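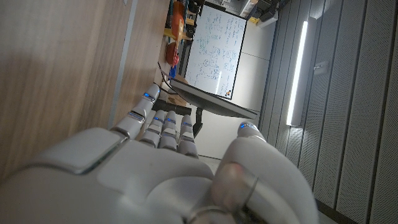 Whiteboard on the wall, wooden table close by. Leave the marker out where you can reach it!

I've been working at the same timber table for years now, and every January I get the urge to strip it right back and start over. This summer I finally did it properly (it was too hot to be in the garden anyway) and I wrote down what worked while it was fresh in my head.

Start with the whiteboard. Mine had notes on it from before Christmas, all arrows and boxes, and half of it meant nothing to me any more. Go through it with a pen and paper, copy out whatever is still alive, then wipe the lot. For old marker that's dried on hard, scribble over it with a fresh marker and wipe straight away. It lifts beautifully. If there's still a ghost, a dab of metho on a soft cloth will shift it, but keep the window open and don't do it every week, it's rough on the surface.

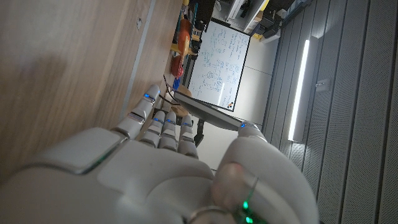

Words by Amancay Sepúlveda
January 23, 2021

Now the table itself. Everything flat goes first — tablets, notebooks, that folder you keep meaning to deal with. I used to stack mine in a pile and of course the one I wanted was always on the bottom. These days they stand upright in an old toast rack from the op shop and I can pull one out without the rest sliding onto the floor.

Little colourful bits are my weakness. They creep out to the far edge of the table and breed there. My rule is one shallow dish, and when the dish is full something has to go back to its drawer before anything new comes in. Erzsébet swears by a muffin tin for this and I can see the appeal, but I'd only fill all the holes.

Cables next! Any cord that hangs in a loop will get caught on a sleeve sooner or later. I run mine along the underside of the tabletop with those stick-on clips, 4 of them for a table my size, and leave just enough slack to reach the middle. Wipe the timber with a bit of metho first and let it dry or the clips will drop off by February.

If your table has a metal strip along the edge, have a look at the join where it meets the wood. Crumbs, dust, pencil shavings, the works. An old toothbrush run along dry gets most of it out, then a barely damp cloth, always wiping with the grain. Don't flood it, water sitting in that join will lift the finish and then you're up for a sand and re-oil. I did exactly that to my last one and spent a whole long weekend in the carport with 1000 grit paper, muttering.

Last job is the light. Sit where you normally sit and see whether you're getting glare off the whiteboard. I shuffled my lamp to the other end and it's so much easier on the eyes, I can't believe I put up with it.

5 comments | 4 shares

Recent posts
Getting candle wax out of a tablecloth
Oiling a timber benchtop without the streaks
What to keep in the second drawer
School bags, hooks and the hallway floor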